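Section 4: Setting Up Email Campaign Tracking

This section explains how to connect a Brudavetti account to your online store so that visits and sales from email newsletters are recorded in your reports. It applies to account owners and to users with the Manager role. Users with the Viewer role can read the reports but cannot change the settings described below.

4.1 Before you begin

Please have the following ready:

- the web address of your store, exactly as customers see it
- the sender address used for your newsletters
- the seven-digit account number shown on your welcome letter
- permission to edit the pages of your site

If your site is maintained by an outside agency, forward this section to the agency before starting. Accounts opened through Somside are already linked to a sender address, and the owner may go directly to 4.3. 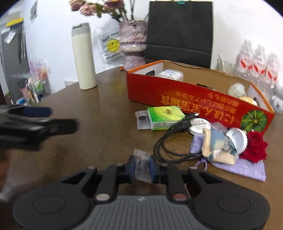 4.2 Registering the sender address

1. Sign in and open Settings, then Channels, then Email.
2. Select Add Sender and type the full address.
3. Choose Send Confirmation. A message containing a short code is delivered to the address you entered.
4. Enter the code in the Confirm box and select Save.

Note: The code expires after 102 minutes. If it is no longer valid, repeat step 3. Codes from earlier messages will be refused.

Only one sender address can be active for each campaign. Additional addresses may be stored in the account and assigned later.

4.3 Adding the tracking label

Each link in a newsletter must carry a label. The label tells the system which campaign brought the visitor to your store.

1. Open Campaigns and select New.
2. Type a campaign name. Use letters and numbers only – spaces and punctuation marks are removed when the name is saved.
3. Paste the address of the page to which the link should lead.
4. Select Create Label. The finished link appears in the lower box.
5. Copy the finished link into your newsletter in place of the original one.

Caution: Do not edit the finished link by hand. A changed label is recorded as a direct visit and cannot be corrected afterward.

4.4 Marking the order confirmation page

A sale is counted when a customer reaches the page displayed after payment. The system must be told which page this is.

1. Open Settings, then Goals.
2. Select Order Confirmation and paste the address of the page.
3. Copy the code displayed and place it on that page only.
4. Select Test Goal and complete a trial order in your store.
5. Return to Goals. The status should read Active within seven minutes.

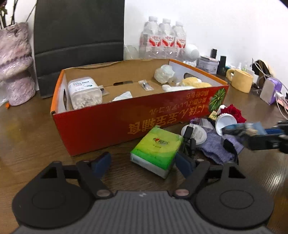 Green and yellow tissue pack on a dark wooden table.

Caution: Placing the code on every page will cause each page view to be reported as a sale. If this has happened, remove the code and request a data reset as described in 4.6.

4.5 Error messages

Error 914: The sender address has not been confirmed. Return to 4.2.

Error 2409: The label belongs to a campaign that has been closed. Create a new label as described in 4.3 and replace the link before sending.

4.6 Data resets and further help

Requests for a data reset must be submitted in writing by the account owner. State the campaign name and the period to be cleared. Cleared data cannot be restored, and we advise exporting your reports first.

Customers using the Cakis or D'Amico store templates should consult the supplement for their template – the order confirmation page is stored under a different menu. Questions concerning the supplements may be addressed to Cosimo Sorrentino, Customer Documentation.

Section 5 describes how to schedule reports and share them with other users.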